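Chapter 7
Chores as a Test of Machine Skill

7.1 The question

A machine that welds car bodies will repeat the same motion for years and miss by less than the width of a hair. The same machine cannot clear a table. The difference has little to do with strength or speed. A welding cell is built so that every part arrives in the same place, at the same angle, under the same light. A table after lunch has no such order, and no two tables match.

This chapter asks how far machines have come with work of the second kind. It covers chores in the home (clearing, wiping, folding, putting away) and the small jobs on a shop floor that are still done by hand (sorting returns, loading trays, packing mixed orders). Chapter 6 treated the arm and its joints. Here the arm is assumed to work, and attention moves to the objects.

7.2 What counts as doing a chore

Terms are used loosely in trade papers, so three are fixed here.

A pick is one lift of one object from a resting position to a stable hold. A placement is the release of that object at a stated goal, in a stated pose. A chore is a chain of picks and placements, with whatever wiping, pouring, opening or closing falls between them, carried through to an end state that a person would accept.

A high score on picks does not give a high score on chores. Suppose a machine completes 86 percent of single picks, and a chore needs ten of them in a row with no chance to retry. If the attempts are independent, the chance of finishing is 0.86 to the tenth power, or a little over 22 percent. Adding retries raises this figure, but only where the machine can tell that a pick has failed. Detecting failure is a separate problem and is taken up in Section 7.6.

7.3 Why common objects are hard

Consider one item, a plastic drink bottle. Clear plastic shows the camera mostly what lies behind it. Depth sensors that rely on reflected light may return the distance to the table, the distance to the bottle, or nothing. The wall bends under load, so the force that holds a full bottle can crush an empty one. If there is liquid in the bottle, the weight shifts as it tilts.

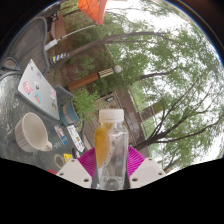
Figure 7.1. Clear bottle with a screw cap, held upright between two gripper fingers at an outdoor table.

The setting adds further trouble. Outdoors, daylight changes from minute to minute and a glossy tabletop throws it back. Objects near the target matter as well. The table in Figure 7.1 also holds a closed laptop, a ribbed mug, printed cards and a roll of tape, and each would call for a different hold. A mug can be taken by its handle or its rim. A card lying flat offers no side to grip, and most two-finger tools must slide it to an edge first. A closed laptop is wide, smooth and costly to drop.

A person makes these choices without pausing. A machine must either be given a rule for each case or learn one from many recorded attempts.

7.4 A worked case: the Vorkbridge trial

The trial at Vorkbridge, run by Jonatan Hellström and Agnes Nygård, is used throughout this chapter. A two-finger arm built by Erkance was set to clear tables in a staff dining area. The trial began in January with 2000 planned picks over mixed tableware, bottles and paper goods. Of these, 462 failed on the first attempt, giving a first-attempt success rate of 76.9 percent.

The failures were not spread evenly. Rigid, opaque items with upright sides gave little difficulty. Clear containers and flat paper made up most of the losses. Hellström and Nygård sorted each failure under one of four headings:

Perception: the object was missed or placed wrongly in the machine's map.
Approach: the fingers struck the object or a neighbor before closing.
Hold: the fingers closed, but the object slipped, turned or gave way.
Release: the object was carried to the goal but fell or stuck on letting go.

Readers should note that the headings describe where a failure was first seen. A poor depth reading may show itself only as a slip, and would then be entered under Hold.

7.5 Home and shop floor compared

The shop floor allows changes that a home does not. At the Engebretsen packing hall, matte trays replaced glossy ones and the lamps were moved to cut glare.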